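Grip fault at the coffee bin

The Inholm pick line stopped 8 times last week, and every stop came at the coffee bin. The fault log blames "grip lost, cause unknown." The packets are thin, shiny and happy to slide under one another, so we have a theory.

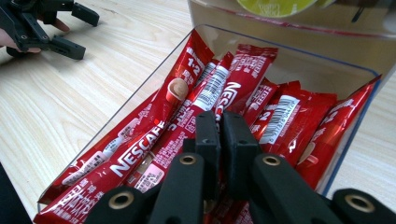

Fingertips among the Nescafé sticks, bin test, Mon 24 October.

The more awkward part is that the grip alarm had been set to silent since June. Dalen cell ran three shifts reporting perfect picks while carrying air to the packing side with great care. Of 1,116 logged picks, six orders went out with no coffee in them, and we have heard from all six.

The alarm is back on and it is loud. Until the new fingertip pads arrive, please hit stop before reaching into the bin, even for one packet.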